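# Desktop Refurbishing at Nivcombe: Bench FAQ

Revised 19/09/2022. Covers tower intake, strip-down, processor removal and grading. Laptops and all-in-ones have their own page.

## Intake

**Which machines does this page apply to?**

Dell business towers with a removable side panel and a socketed processor. The last lot from the Tanddale site was 183 units. Small form factor units follow the same order of work, but the drive cage has to come out first.

**What needs to happen before a tower reaches the bench?**

Unplug it, hold the power button for several seconds, and write the asset number on the intake sheet. Drives are logged separately under the Zudine wipe record. A tower with no asset number goes back to the intake shelf.

**Do I need a wrist strap?**

Yes. Clip it to bare metal on the chassis. Painted panels don't make a reliable contact.

## Opening and layout

**Should the tower stand up or lie down?**

Lay it on its side with the open face up. Memory, cables and the processor are all easier to reach that way, and a dropped screw stays inside the case where it can be found.

**How do I tell which parts are meant to come out without tools?**

Look for blue plastic. On these cases the blue latches mark parts that release by hand. Blue on the board itself is a different matter: the expansion slot is blue too, and so are some of the cables and capacitors. None of those are releases. 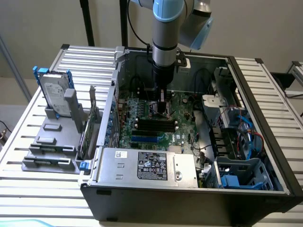 Leave the power supply in place unless the unit has failed the load test. Its label stays on, including on scrap units, as the recycler reads the ratings from it.

**In what order should parts be removed?**

1. Data and power leads from the drives
2. Drives
3. Expansion cards
4. Memory modules
5. Heatsink and fan
6. Processor

Put the leads back inside the case once they are free. Don't cut cable ties unless the cable is being replaced.

**Does it matter which memory slot a module came from?**

For grading, no. For a machine that is going back to the same customer, note the slot numbers before pulling anything. Mixed sizes in the wrong slots will usually boot but may lose dual-channel mode.

## Processor and socket

**The heatsink won't lift. Can I pull harder?**

No. Run the machine for a few minutes to warm the paste, shut it down, unplug it again, then turn the heatsink slightly before lifting. A straight pull on dried paste can damage the board.

**How is the socket opened?**

Push the retention lever down a little and outward to clear its catch, then swing it up through its full travel. The load plate can then be raised on its hinge. If it resists, check the lever again. Do not pry the plate with a screwdriver.

**Do the screws in the socket frame have to come out?**

No. They hold the frame to the board. Loosening them changes the seating of the load plate, and a board that has had them loosened must be marked for retest.

**How should the processor be lifted?**

By two opposite edges, straight up. Touch the substrate edges only and keep fingers off the contacts on the underside. Place it in a tray pocket with the heat spreader up.
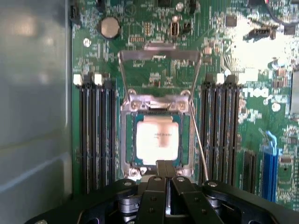
Socket contacts are the most common cause of a downgraded board. Of the 1,174 boards graded since March, 60 were marked down for bent contacts. Fit the plastic socket cover as soon as the processor is out. If there isn't one to hand, close the load plate over the empty socket and tag the board "no cover" - it will be checked again at packing.

**The text on the processor is hard to read. What now?**

Wipe the heat spreader with isopropyl alcohol and a lint-free cloth, then tilt it under the bench lamp. If the model number still can't be read, enter "unread" in the log and set the part aside for the test rig. Don't guess from the board model.

**Can old paste be left on for storage?**

No. Clean both the heat spreader and the heatsink base on the same day.

## Grading and records

**What are the grades?**

- **A:** board, socket and slots undamaged, passes the full test
- **B:** cosmetic marks or one faulty non-essential port
- **C:** parts only

**Where do results go?**

In the Mushi log, one line per board. Enter the board serial, the processor model, the grade and your initials. Failed tests need a reason code, and code 2 covers all socket faults.

**Who signs off on a grade change?**

Anatole Lecomte for boards and processors, Salim Bakilana for power supplies and drives. Changes made without initials are reversed at the next stock check.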